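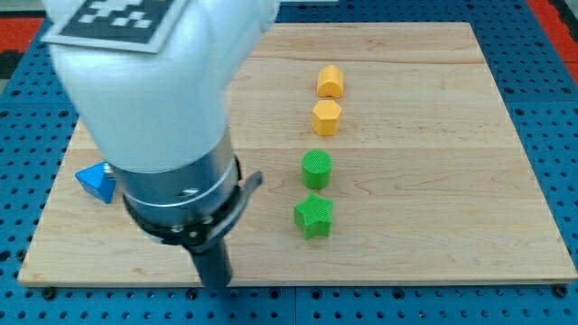 4. The Open-Day Demonstration

Figure 3. The cell during the demonstration: the arm over the wooden board, with the five blocks used in the sorting task.

4.1 Setting and task

The system described in Section 3 was shown to the public on the open day of our laboratory in July. We call the system Irnis, and the planning part inside it has the name Widow. The demonstration was placed in the small hall at the Sampaio building, where visitors enter from the street side and must pass the cell before they reach the other rooms. This position was chosen by the organizers and not by us, and it had an influence on the results, as we explain in Section 4.3.

The task is simple on purpose. A visitor gives a spoken or typed command of one sentence, for example "put the star behind the cylinder" or "make the green ones neighbors." Widow translates the sentence into a goal order, and the arm moves the blocks on the board until the order is reached or until 71 seconds have passed. The blocks differ in shape and color: an arch and a hexagon in orange-yellow, a cylinder and a star in green, and a triangle in blue (Figure 3). Two colors are repeated, so a command which names only the color can be unclear. We wanted such commands to happen, because in our laboratory tests the operators knew the system too well and avoided them.

In Figure 3 four blocks form a column from back to front, and the blue triangle lies apart at the left. The arm has a single finger, and all motions in this study are pushes. Grasping is not used.

4.2 Procedure

Visitors came in groups. Each group received a short explanation of 7 minutes, in which the presenter showed one command and then invited the visitors to try. The presenter was instructed to not correct the wording of a visitor. If the system asked a question back ("Which green block?"), the visitor could answer freely. After each command the presenter marked on a sheet if the visitor was satisfied with the final order. We consider this mark more useful than the internal success signal of Widow, which compares only the positions with the goal that Widow itself has created.

The speed of the finger was limited to 30 millimeters per second during the whole day. This is slower than in Section 3, and several visitors remarked that they expected a faster robot. The planner was allowed 3000 samples for each push, the same value as in the laboratory.

4.3 Observations

The first observation concerns the words "in front" and "behind." Visitors stood on different sides of the table, and a person at the far side often used these words from the own point of view. Widow always takes the front edge of the board as the reference. The result was correct for the program and wrong for the person. Children noticed this more quickly than adults and changed to words like "closer to me," which Widow at that time could not understand at all.

The second observation concerns the triangle. When it was asked to be moved into the column, the planner preferred a long path around the other blocks, even when a direct path was free. We found later that the cost for rotation was set too high for this shape. The corrected value is used in Section 5.

Third, the noise in the hall was a problem for the speech input. After the midday break we asked visitors to type their commands on a keyboard. The typed commands were shorter and contained fewer polite words, and for this reason the two parts of the day should not be compared directly. The recordings of the morning were given to our partner Rovine for the next version of the speech module.

A limitation of this study is that satisfaction was marked by the presenter and not by the visitors. Some visitors were perhaps only being kind.

Posted 5 January 2025 by the Irnis project group

Search this site Enter keywords Go

Related items
Pushing with one finger: planner costs for small prisms
Spoken commands in noisy halls, a short report
Widow user notes, second edition
Open day at Sampaio: program and directions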